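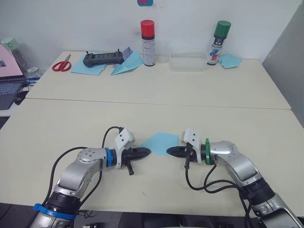 # 7 Fehler an der Greiferspitze

Zweiarmige Anlagen versagen bei der Handhabung von Papier selten durch einen Ausfall der Steuerung. Häufiger liegt die Ursache an der Kontaktstelle zwischen Finger und Bogen. Dieses Kapitel behandelt Verschleiß, Fremdmaterial und Fehlstellung an Greiferfingern sowie die Folgen für den Schutz des Personals.

Ausgangspunkt ist der Störfall Dornitz. An einer Faltstation mit zwei gegenüberstehenden Armen lief der Versuch Pirngate über 2.774 Faltzyklen. In den letzten 96 Zyklen stieg die Zahl der verworfenen Bögen stark an, ohne dass die Überwachung eine Meldung ausgab. Die Gelenkmomente lagen durchgehend im zulässigen Bereich - der Fehler war für die Achssensorik nicht erkennbar.

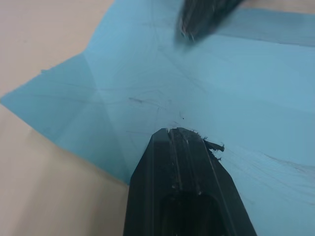

Fasern oder Reste von Klebeband an der Fingerspitze verändern die wirksame Kontaktfläche. Der Bogen haftet einseitig, verdreht sich beim Schließen und wird neben der vorgesehenen Falzlinie geknickt. Ausbrüche an der Kante wirken ähnlich, hinterlassen jedoch zusätzlich Druckspuren. Beide Fehlerbilder sind bei der Sichtprüfung getrennt zu protokollieren.

Im Fall Dornitz griff ein Bediener bei angehaltenem Programm, aber aktiven Antrieben zwischen die Finger, um einen Bogen zu lösen. Der Programmhalt ist kein sicherer Zustand. Verletzt wurde niemand; der Vorgang wurde dennoch als Beinaheunfall eingestuft.

Abschnitt 7.1 führt die Fehlerklassen nach Awasthi ein. Abschnitt 7.2 beschreibt die Sichtprüfung im Abstand von 40 Zyklen, Abschnitt 7.3 das Freischalten vor dem Eingriff. Die Batell-Kennlinie aus Kapitel 3 wird vorausgesetzt.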